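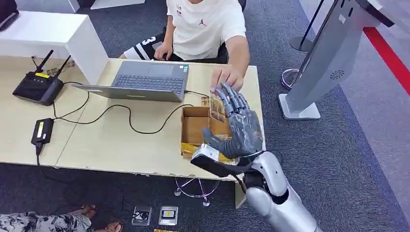 An open cardboard box on a light wooden table, with an illustrated card standing inside.

Travel / Islands / Slow Season

The ferry to Koltuvari leaves at 6:40 in the morning, and in the quiet season it carries mostly bread, mail and schoolteachers. In June it was different. Every bench on the upper deck was taken, and people sat on their suitcases near the stairs.

Leilani Whitfield has rented rooms above the harbor for many years. She told me that before, guests came for one night only, on the way to Begay, where the long beach is. Now they stay four or five nights. She has raised her price only once, and she still feels a little ashamed of it.

The change began with the footpath. The island council opened again the old salt road, which goes 33 kilometers along the coast and passes through two villages that had no visitors before. Walkers need beds, soup and dry socks, and the villages found that they could sell all of these. 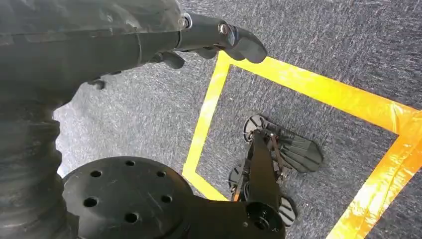

Gus Iwasaki runs the only bus. It has 40 seats, and in the afternoon he must make the trip to the north end twice. "I am happy for the work," he said, "but my bus is older than my son." He has asked for a second vehicle, and the answer is expected after the summer.

Not all people are pleased. Water is the old problem of Koltuvari, and the tank above the village of Ferer was made for 400 residents. When the guesthouses are full, the pressure goes down in the evening and the upper streets get only a thin line of water. Esperanza Kasprzak, who keeps goats there, now fills her buckets before breakfast.

There is talk of a visitor fee of $2, to be paid at the ferry office. Mrs. Whitfield is for it. Mr. Iwasaki thinks it should be more, and that it should go to the tank first and to the flower pots at the harbor later.

I walked the last part of the salt road in light rain and met six people in three hours. At the end there is a small café with plastic chairs, where they serve fish pie until it is finished. I came too late for the pie – the owner gave me coffee and showed me where the bus stops.

Comments (3)

Imani Benavides: We did the salt road in two days. Please bring more water than you think, there is no tap after Ferer.

Dolores Kincaid: Does the morning ferry take bicycles?

Imani Benavides: @Dolores yes, but you must book the place the day before.

Get our island stories by email. You can unsubscribe at any time. By signing up you accept our privacy policy.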